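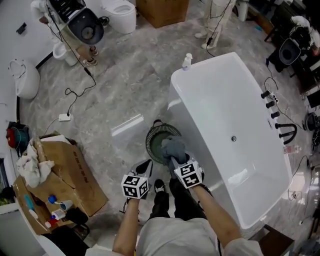

She has cleaned other people's bathrooms for 15 years, first in the guest houses at Ulbridge and now for a small household firm called Brernine, and when I asked her which room she would choose if she could only do one for the rest of her life, she didn't even put her cup down. "The bathroom, every time," she said. "A kitchen is never finished, is it? Somebody makes toast and you're back where you began. But a bathroom will stay nice for a whole evening if people are kind to it."

We had meant to talk for half an hour and it became most of the afternoon (there was cake, which I blame), and a good deal of it was spent on cloths. She is very fond of a dark grey one for the dusty jobs, and white for the bath itself, so that the two never get muddled. "I start with whatever collects fluff," she told me. "Grilles, vents, the round covers on little fans, anything with slots in it. You unplug it first, please put that in, and then you press the cloth down and lift. If you rub, you only push it all through to the other side and it comes out again the minute you've got the bath shining."

The bath comes a good deal later, and a freestanding one later still. She has strong feelings about those. "Oh, they're beautiful, I'd have one tomorrow if I had the floor for it! But you've got to get all the way round the back, and people forget it has a back." Black taps she likes more than she expected to, although they show every drop, and she dries them with an old pillowcase, knob by knob and then the spout.

What about all the small things, I wanted to know, the toothbrushes and cups and half-used bottles that gather on every ledge in my own house? She laughed at me quite a lot. Her answer is a shallow cardboard tray, the sort that tins come in from the shop. Everything loose goes into it and down on the floor, well away from the bath, and it all goes home together at the end. "I did a big house out at Altitz one December, with 800 little bottles, or it felt like it, and no tray. I was there until dark putting them back where they'd been."

Marble-patterned floors are her favourite to look at and her least favourite to do, as hairs vanish into the veins and only turn up when you're standing in your socks. She does them last of all, going backwards towards the door, with the radio on in the hall.

"And then I have a look from the doorway," she said, cutting me another slice. "Just for a minute, before I get my coat."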